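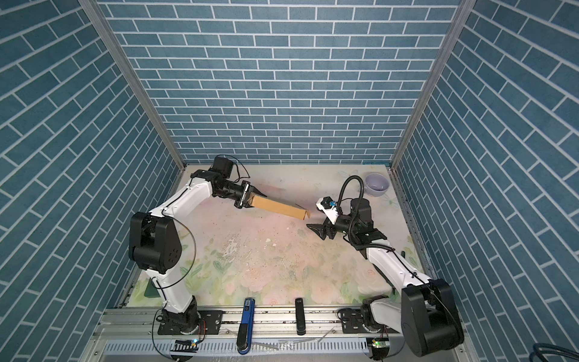
*Square-ended cardboard tube, held level above the table. Blue brick-pattern panels behind.*

# Making up a square mailing tube from flat board

Revised 2/15/21

These steps cover the Flostska long tube, supplied flat and pre-scored, and the outer box it ships in. The same method works for the Diderport version, but the Diderport glue flap is on the opposite side, so reverse left and right in steps 3 and 4.

## Materials

- One flat tube blank, 604 mm long
- One outer box blank
- Paper tape, water-activated or self-adhesive
- Bone folder or the back of a table knife
- Steel ruler, 1 m

Store blanks flat. Board left leaning against a wall takes a bow along its length, and the finished tube will twist.

## Folding the tube

1. Lay the blank on a clean surface with the scored side up. A vinyl or cloth table cover is fine if it lies flat. Brush off grit first.
2. Run the bone folder along each long score once, with light pressure. Two passes can split the liner.
3. Fold every score to 90 degrees, starting from the glue flap, then open it again.
4. Fold in sequence and bring the flap inside the last panel. Do not tape yet.
5. Sight through the tube from one end. The far opening should be square. If it is a diamond, press the two long corners together and check again.
6. Tape the seam from the middle outward. Leave 112 mm untaped at each end until the end caps are in.

Handle a taped tube by its sides. Gripping it at the open end crushes the corners, and they do not recover.

## Checking the outer box

Corrugated board should be checked at the scores before anything goes inside. A good score has an even profile for its full length, with no tearing where it runs into a corner. The one to the right of the shaded part of the panel shows the usual form: two close parallel ridges with a slightly lighter line raised between them, running up to the corner where the panels meet. Small bumps and pale scuffs on a flat panel, like the short trail near center-right, are accepted under the Mayrhofer sheet as long as the surface is not broken. Mark them in pencil if the box is going into storage. 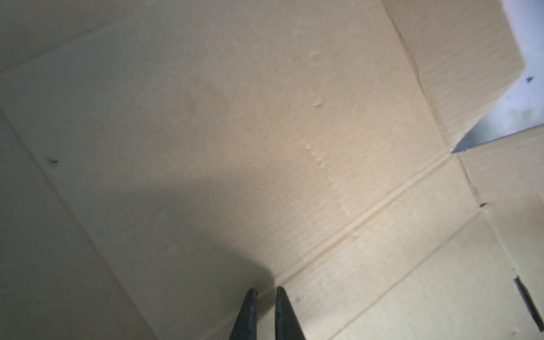

Reject a box if any of the following applies:

- the outer liner is cracked along a score for more than 10 mm
- a panel gives under thumb pressure at the center
- the flaps miss each other by more than 3 mm when closed

## Packing

Put the tube in last, along the longest side – never on the diagonal. Fill the gap at each end with folded kraft paper. Outer boxes over 280 mm deep need a second layer of paper under the tube.

Close the long flaps last and tape the center seam only. Emavport labels go on the largest panel, clear of all scores.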